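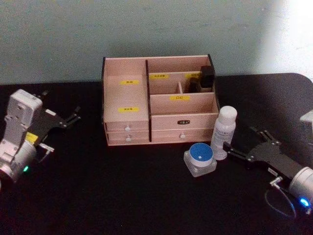
Sorting out Mum's paperwork, part two

Search this blog Search

Start > Family > Paperwork

The second half of the job was the superannuation, and it took longer than the house insurance, the car rego and the phone put together. Mum had money in two funds. One she knew about. The other came from four years of office work at Whiteley in the nineties, and it had been sitting there paying fees ever since.

I found it from an old statement with a balance of $1,235. The fund had changed its name since then, so the phone number was dead. Sheila Kettle from Mum's walking group had been through the same thing with her husband's account and told me to look for lost super through the tax office. We did that on Sunday at the kitchen table. It came up straight away, under Mum's maiden name.

Changing the name was the slow part. They wanted a certified copy of the marriage certificate, and the photocopy she had wasn't good enough. Our chemist, Behrouz Jalali, is a JP of sorts in that he knows where all the JPs are, and he sent us to the library, where one sits until noon. No charge.

The form went off in May. The balance when it finally moved across was $3,007, so the old statement was well out of date.

I've kept the file simple. One folder for anything still open, one for anything finished, and the originals in a zip bag in the filing cabinet. I threw out 200 pages of bank statements, shredded over two evenings. The shredder overheated both times.

Next is the power of attorney. Mum wants my sister and me both on it, and Tracey Whitlock at the solicitor's has asked us to come in together. I'll write that up once it's signed.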